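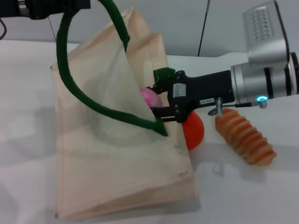 Cream tote bag with green handle

Ukley Tandem Trail
Minutes of the November partners' meeting
Held in the upstairs room at the Ukley library, 6:30 p.m.

Present: route survey group, tandem riders' club, Clarnness ferry office, Fitora town council, Sotomayor Guesthouse, library staff (notes). Joining by phone: the county trails desk.
Apologies: Ukley bus company.

1. Minutes of the last meeting
Agreed with one correction. The picnic stop at mile 9 is on the river side of the path, and the old minutes had it on the road side. The audio script has the same mistake and will be fixed at the next recording.

2. The test ride
This took up the first half of the meeting, and it deserved to! The riders' club took blind and low-vision riders and their pilots over the full route from Ukley to the Clarnness ferry landing, 77 miles with an overnight stop in Fitora. Everyone who started the ride finished it. The club read out comments from the riders, and the mood in the room was terrific. A few of them, as read:

"I could hear the valley open up after the second tunnel. Put that in the guide."

"Best surface I've ridden on the back of a tandem, until the feed store."

"More of the smells, please. The bakery, the mint field, the creosote on the bridge."

The last one got a big cheer. The survey group had been writing the guide almost entirely by distance and turns, and will now go back through it section by section to add sound, smell and wind. The stretch along the mint field will be rewritten first, while people still remember it.

Pilots asked for earlier warnings ahead of the barriers. A tandem needs more room to slow down than a solo bike and the stoker needs to hear about it in time to stop pedaling. The current cue comes too late at the Fitora end of the rail bed, where there are two barriers close together with a bend between them. The survey group will move the cue back to the culvert.

3. Surface problems
Feed store section. Loose gravel has washed across the path from the yard entrance. The Fitora council has already spoken with the owner, who is happy to let the crew in through the yard with a truck. This is great news and saves the long haul from the north gate. Work is to be done before the ground freezes.

Tree roots south of the second tunnel. The county trails desk says grinding is possible but the roots belong to the big sycamore, and the county would prefer to build the path up over them. The riders' club is fine with this as long as the ramp is long and gentle. County to send a drawing.

Tunnel lighting. The lights in the first tunnel go off after a short time if nothing moves under the sensor at the middle. Pilots stopped for a drink in there and found themselves in the dark (the stokers found this very funny). County will lengthen the timer. There was a good discussion about whether brighter lights would help low-vision riders, and the answer from the club was that even lighting matters more to them than bright lighting, particularly at the mouth of the tunnel where the change from daylight is hardest. County will look at adding fittings near both ends.

4. Tandem hire
We now have 12 tandems in the hire fleet, all serviced and all with the wider rear saddles that people asked for in the spring. Two are low step-through frames, and those were booked nearly every day through the summer. The club would love to have more of them.

Discussion of where the bikes should live over the winter. The ferry office offered the dry end of its freight shed at Clarnness, free of charge, and this was accepted with a lot of thanks. The bikes go down on the last freight run of the season. Batteries for the assisted tandems will stay in Ukley at the library, where the boiler room keeps a steady temperature. The library asks that they be labeled with the bike number this time.

The booking form has a date picker that does not work with a screen reader. The library has tested a plain text box instead and it reads perfectly. It goes live this week.

5. Overnight stop
The Sotomayor Guesthouse has finished its ground-floor rooms and everyone who stayed there on the test ride raved about them. Raised numbers on the doors, a clear run from the bike shed to the side entrance, and a water bowl and a patch of grass for guide dogs. Breakfast was also mentioned, more than once.

Guide dogs cannot come along on the tandem, of course, and the question of how a dog gets from Ukley to Fitora while its owner rides is still open. The guesthouse van could collect dogs and luggage together on ride days. The bus company had been going to report on this, so it is held over. The guesthouse will cost the van trip in the meantime. The club reminded the meeting that some owners will want to travel with the dog and ride only the second day, and the booking form should allow for that.

6. Ferry
The new ramp at Clarnness takes a tandem without lifting. Hooray! The old way, with a crew member on each wheel, is over. Deck staff have had a half day with the riders' club on sighted guiding and have asked for a second session before the spring timetable begins.

Ferry announcements are still hard to hear over the engine. The office will try giving them at the dock before boarding as well as on deck.

7. Money
The county grant of $3,000 for the audio guide has been confirmed. It covers studio time and the local voices for the Fitora section. The meeting was in favor of keeping the real accents and the pauses. One of the older recordings has a rooster in it and the rooster is staying.

The large-print and braille route cards are not covered. The library can print the large-print version in house. A quote is needed for the braille.

8. Anything else
The school in Fitora would like to try the tandems on the flat section near the station. Warmly welcomed. Club to set it up with the school directly.

A rider from out of state has written asking whether the route can be done in reverse, from the ferry to Ukley. It can, but the audio cues only run one way. Survey group to think about what a return version would take.

Actions
Survey group: rewrite the mint field section, move the barrier cue, fix mile 9.
County: drawing for the root ramp, tunnel timer, extra fittings.
Fitora council: gravel at the feed store.
Guesthouse: cost of the van trip.
Ferry office: shed space, dockside announcements.
Riders' club: school visit, second session with deck staff.
Library: booking form, battery labels, braille quote.

Next meeting in the new year at the ferry office, Clarnness. Meeting closed at 8:40 p.m.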